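The Checkpoint Numbers Don't Add Up
By Gwenllian Gronow

Every March the Estavbridge police put out a news release about their drunk driving checkpoints, and every March the local stations read it on air pretty much word for word. This year's said officers stopped 2,587 cars over the winter and called it a success. I'd like to know what the other word for it would be.

Of those cars, 2,528 were waved through with no ticket of any kind. Most of the rest got written up for things like a dead taillight or an expired tag. Drunk driving arrests came to two. 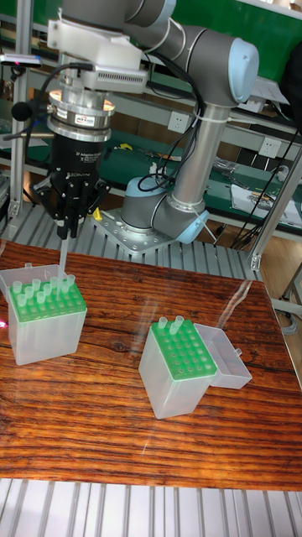
Robotiq two-finger gripper on a robot arm.

I'm not soft on drunk drivers. I've covered the county court long enough to have sat through the sentencings, and I don't want to sit through more. But two arrests is a thin return for a whole winter of overtime, and the department won't say what the overtime cost.
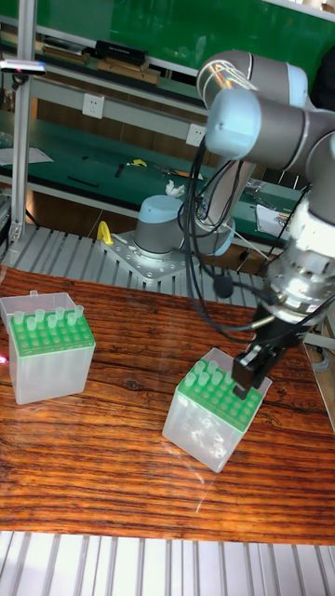 What the chief told the council

Chief Rhydian Ruddock says the low number proves drivers are scared straight. Maybe. A high number would have proved the checkpoints were catching people, so I'm not sure what number would ever count against them.

Ketsara Somboon, a defense lawyer here, asked for the patrol arrest logs and got them after a long wait. Regular patrols made 239 drunk driving arrests in the same months, mostly after midnight on the roads out past the Grondetti plant.

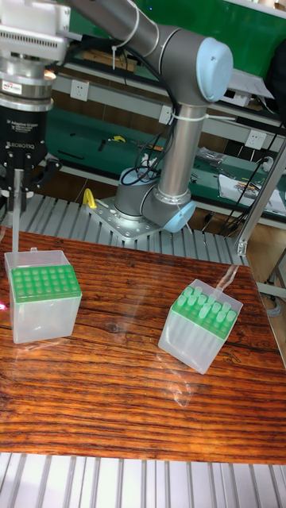 The checkpoints, meanwhile, sat on Van der Linden Avenue and packed up at 11 p.m. Anyone with a phone knew where they were by dinnertime.

The council votes on the money next month. Before it does, somebody up there should ask for the hours and the payroll, and hold off until both show up. 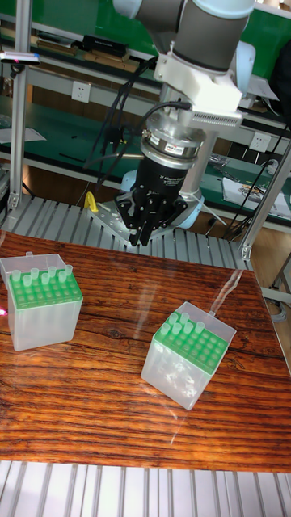

Black gripper, fingers slightly open, over the work surface.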